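Folding T-shirts the way we teach it to the grippers

Posted 2019-12-09 in Laundry and Linen
By Charito Pascual

Most of the folding advice on these pages comes from my own ironing pile. What follows comes from work. At Cunholm we have been collecting folding demonstrations with a pair of hand-held grippers, one for each hand, so that a robot arm can later be trained on the movements. You fold the clothes yourself, but only with the jaws. No fingers on the cloth.

Folding like this for weeks shows up which habits matter and which are just fuss. Dénes Fekete and I compared two ways of folding a T-shirt, and the result is useful to anyone with a basket of washing, grippers or no grippers.

The two methods

Method A is the one most people grew up with. Shirt face down, both sides in to the middle, sleeves back on themselves, then the bottom half up to the collar and turn it over.

Method B is the one Tatiana Zelenák brought in. Shirt face up, one side folded over with its sleeve, then the other side over that, then in half from the hem. There is no turning over at any point.

We recorded 237 folds between us on ordinary shirts from our own drawers, washed and dried but not ironed. A fold counted as failed if the finished shirt would not go on the stack without being opened out and started again. Method A failed 42 times. Method B failed 32 times, and that was with more shirts folded by B than by A.

Nearly all the difference came from the turning over. The jaws hold cloth at two points, and anything between those points sags. When the shirt is flipped, the sag pulls the side folds out. It happens with hands too, only you catch it with a spare finger and don't notice.

What carries over to folding by hand

Pick up at a seam. The shoulder seam and the side seam are stiffer than the rest of the shirt, and a corner lifted there keeps its shape. Plain jersey from the middle of a panel stretches and goes back crooked. This was the biggest single improvement for every one of us, and it costs nothing.

Lift low. Raise the corner just enough to clear the bedspread, carry it across and set it down. If you lift high the loose part swings and lands where it likes.

Smooth before the first fold. One long stroke from collar to hem is enough. Smoothing after the fold only pushes the crease about.

Fold on something with a bit of grip. A bed with a cotton cover is better than a polished table. On the table the shirt slid whenever one side was pulled. If a table is all you have, put a towel down first.

Watch thick prints. A large printed design bends less than the cloth round it and tries to spring open. Make the fold beside the print where you can. If the fold has to cross it, press down for a couple of seconds with a flat hand.

Keep the stack out of reach. Mark Anthony Fajardo kept catching finished clothes with his elbow until he moved them to the far side of the bed. Leave yourself a clear space twice the width of the shirt.

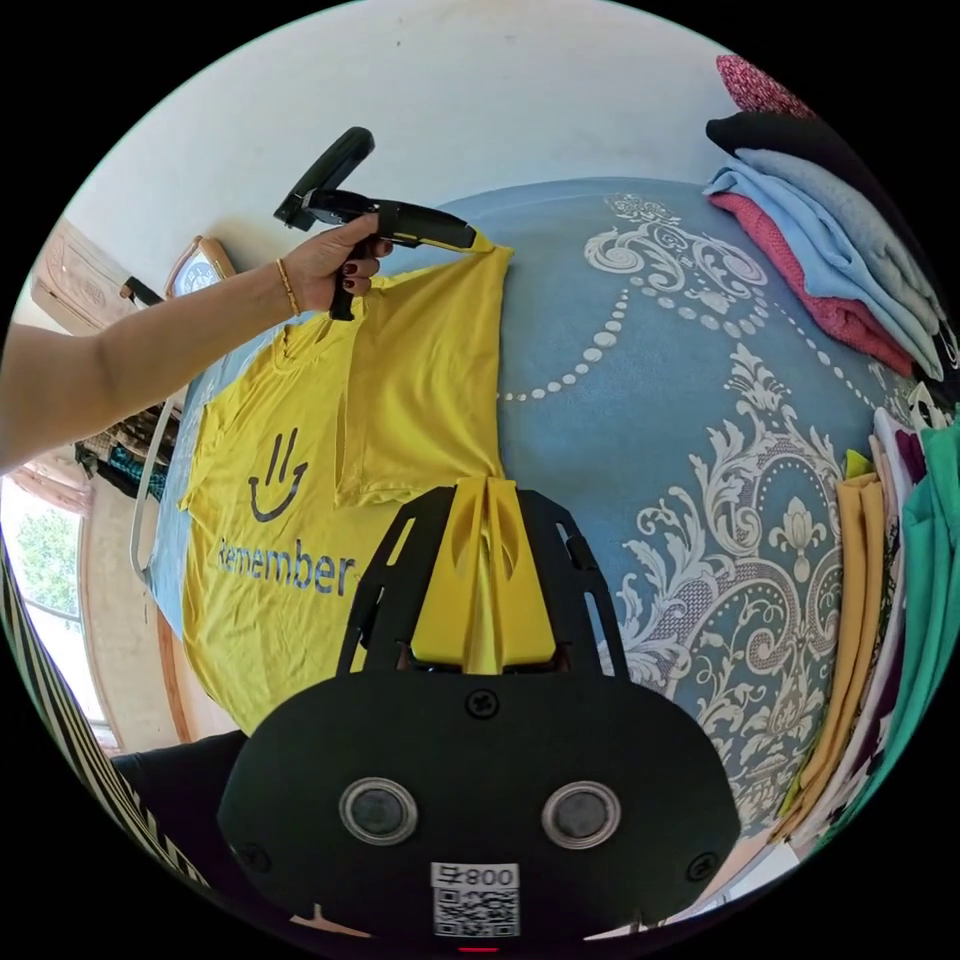

Step by step: one side over

Lay the shirt face up with the collar away from you. Take the near side at the shoulder seam with one hand and at the hem with the other. Bring it across until the edge reaches the middle of the collar, and lay the sleeve down along the fold so it points to the hem. Let go of the hem first, then the shoulder. Go back and lift the shoulder corner a little if the collar has pulled out of line, then put it down again.

Do the same with the other side. Bring the hem up to just short of the collar — leave a finger's width — and fold once more if your drawer is shallow.

Children's shirts are done the same way but need only the one fold from the hem.

What we haven't sorted out

Long sleeves. Both methods were poor, and we left them out of the count. Crisanto Malabanan lays each sleeve down in a zigzag, which works by hand but takes too many grips with the jaws.

Very thin viscose tops. They cling to the jaws when you let go. At home, roll them.

Shirts straight off the line in cold weather, when they are stiff. We only tried a few.

We are recording towels and pillowcases next, with the same grippers and the same rule about what counts as a failure. Pillowcases look easy so far.

Filed under: folding, T-shirts, drawers
See also: Storing jumpers flat; Getting a crease out without an iron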